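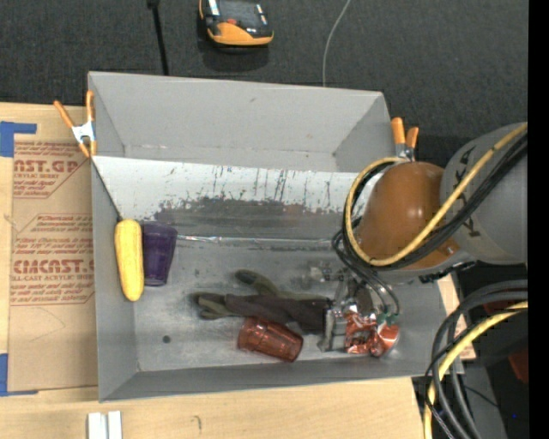 The gripper at work beside the glove in the grey bin at Kestora's Hovham workshop.

An ear of corn, a couple of cups and a work glove wouldn't trouble a toddler clearing up after tea, but they have kept Sem Visser busy for the better part of a year, and he talks about them with the fondness other people keep for difficult relatives. The glove is his favourite (he says this quite openly, with the rest of the bin sitting there) and it is also the thing that has spoiled more of his afternoons than anything else.

Visser works on a project called Retia, which sets out to teach a robot arm where to take hold of things it has never been shown before. The usual way is to give the machine a great heap of examples and let it find its own habits. Retia does that too, but adds a second step, and this is the part he gets excited about! Before each grasp the arm makes a guess at how likely it is to succeed, and afterwards the guess is compared with what really came up out of the bin. The attempts where the two disagree most are the ones it studies hardest. A cup it was sure of and then dropped is worth far more to it than a dozen cups it picked up without fuss.

The team ran the comparison in two batches, one of 375 attempts with the old training and one of 400 with the new, and on the new one the number of dropped objects fell by over 30 per cent. Visser is quick to say that the batches weren't quite the same length, and that hard, simple shapes account for a good deal of the gain. Soft things improved much less. A glove can lie a different way every time it lands, and fingers that were spread out on one attempt may be tucked underneath on the next, so the arm's guesses about it are still, in his words, "cheerful and wrong".

What he would like next is a way of letting the arm nudge an object first, and look again, before it commits itself. He tried an early version with 4 kinds of nudge and found that the machine grew so fond of pushing things about that it rarely got round to lifting them. A colleague at Khamphan, the firm that shares the project, has suggested charging it a small penalty for every push, and the two of them have been arguing happily over the size of that penalty ever since. They hope to have it settled in April, and the glove will be going back in the bin for the first run.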